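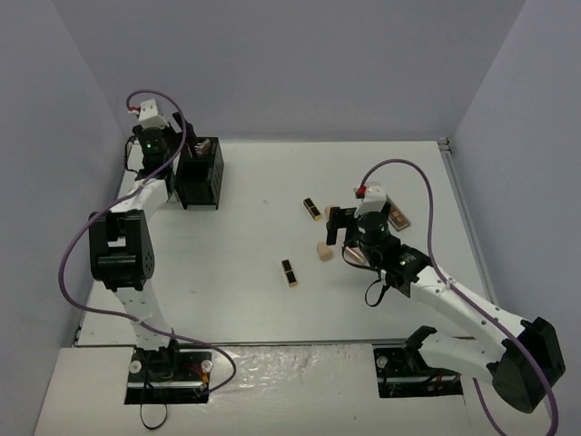
Leave the cable loose

Every two-arm cell I have worked on has had the same argument in it, and the argument is over the cable. Somebody new looks at the purple line arcing over the gripper and hanging in a wide loop past the elbow, and wants to tie it down. I think they are wrong, and I think we should stop letting them do it.

I look after the bench cells at Stutbridge. In January we lost 3 days on one of them to a fault that came and went. The left wrist dropped off the bus whenever the arm reached for the back corner, where the mesh organizer stands. We swapped the wrist module and reloaded the settings. Then Nuala Lynch cut one zip tie at the elbow and the fault was gone. The tie had been added for looks before a visit.

A cable on a moving arm has to be long enough for the worst pose, and the worst pose is seldom the one the arm is parked in. Tie it snug at rest and the connector takes the pull every time the elbow opens. Do that 300 times in a shift and the pins start to work.

The usual complaint is that slack snags. It can. Our cells handle small things, lipsticks and corks and compacts, and a low loop will drag them across the table. My answer is to send the slack up and outboard, over the gripper and down the far side of the elbow, and to keep it off the tabletop. Then run both arms slowly through the corners of their reach and watch the cable the whole time. It takes 45 minutes. People skip it because the program already runs.

I would also leave the base wiring where a hand can get to it. Conneely sells a tidy cover for this, and I took ours off. Small wires hidden under a cover don't get checked.

Stistero's setup sheet gives the cable one line, under appearance. I would move it to the front, before calibration, and have the person who did the sweep sign for it.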